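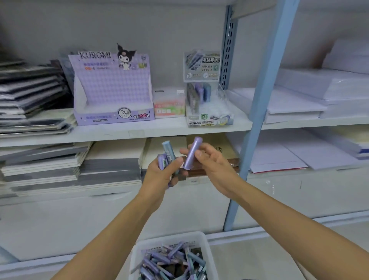

Pencil lead tubes in a white basket, with a KUROMI display box on the shelf behind.

Oral history and family memory board
Thread: Do you correct the speaker's dates in the transcript?

orkau_natanael
Hello all. I am transcribing four interviews with my great-uncle, Anselmo Batista, who left the Azores as a young man and worked in a cannery. The tapes were recorded by my cousin in the kitchen, so there is a refrigerator in every one of them.
My problem is the dates. On tape two he says he arrived in February and that he was 24 years old. On tape three he is 22 and it is summer. The ship's list, which I found last year, agrees with tape two. Should I correct tape three in the text, or leave it? The transcript will go to the family and one copy to the local library.

Ruegg_F
Leave it. A transcript is what was said. Put the correct date in a footnote and give the source. If you change his words you have made a new document and signed his name on it.

skavamthorpe
I don't agree fully with Fabian. For a library, yes. But my family received 185 pages with footnotes and I can tell you how many persons read it: my sister. For the family copy I made a shorter version, with the dates put right and the repeats taken out, and they read this one.

Ruegg_F
And in thirty years somebody finds only the short version and quotes it as his words.

skavamthorpe
It says "edited" on the first page, Fabian.

Ruegg_F
First pages get lost. I have a box of interviews at home where I don't know who is speaking.

jeferson_fagundes
Natanael, are you sure that both tapes speak of the same arrival? My grandfather went back after one year and came again. He told both trips as one story, and we understood it only when we found the second ticket. A man can be 22 in summer and 24 in February without any mistake.

orkau_natanael
Jeferson, I did not think of this. There is one sentence on tape three, "that time I had the good shoes," and I always took it as a joke. I will look at the lists for the two years before.

wcaldeira
Please also keep the Portuguese words when he uses them. I translated everything in my mother's interview and I regret it. Now I have "homesick" twelve times and I don't remember which word she said.

Ruegg_F
Keep the word and put the English in square brackets. Here we agree, I hope.

skavamthorpe
Here we agree.

orkau_natanael
Update, April 4, 2020. I found an Anselmo Batista in an earlier list, the month is July, but the age is written 21 and the village is not readable. So maybe it is him. I called him and asked. He said "of course I came two times, everybody knows that." My mother did not know that.
I will leave all the tapes as spoken, with notes, and make the short version later.

jeferson_fagundes
Very good! Did you record the call?

orkau_natanael
No. I wrote it down after, on the back of an envelope.

Ruegg_F
Write the date on the envelope and keep it with the tapes.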